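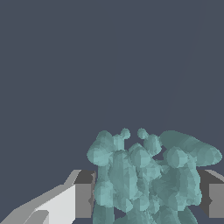
Can a machine do household chores yet?

A few of them, slowly, and only where the objects are simple and the software has been tuned for them in advance.

Tosex is a simulation kit for testing grasps before any hardware is bought. I ran it for 14 days on an office desktop, with Salamatu Garba checking my logs. Setup took 30 minutes. The manual is short and skips the friction settings, so expect to guess at those.

Boxes and mugs are handled well. Across 20 trials per object, the planner failed once on the box and twice on the mug. Irregular shapes are another matter. On the lumpy test piece it succeeded in 12 of 20, and planning took up to six seconds a time. A sink of mixed washing-up would defeat it, and so would a bin of odd castings.
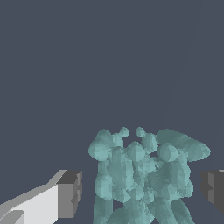 Irregular test piece between the open gripper fingers, Tosex simulation.

Rendering is plain, with flat shading and an empty background. Collision reports are clear and export without fuss. Vavex plans better around awkward shapes but needs a faster computer.

Suitable for teaching and early shop-floor studies. I would not use it to decide whether a kitchen robot is worth buying.

Funmilayo Wike, 18th March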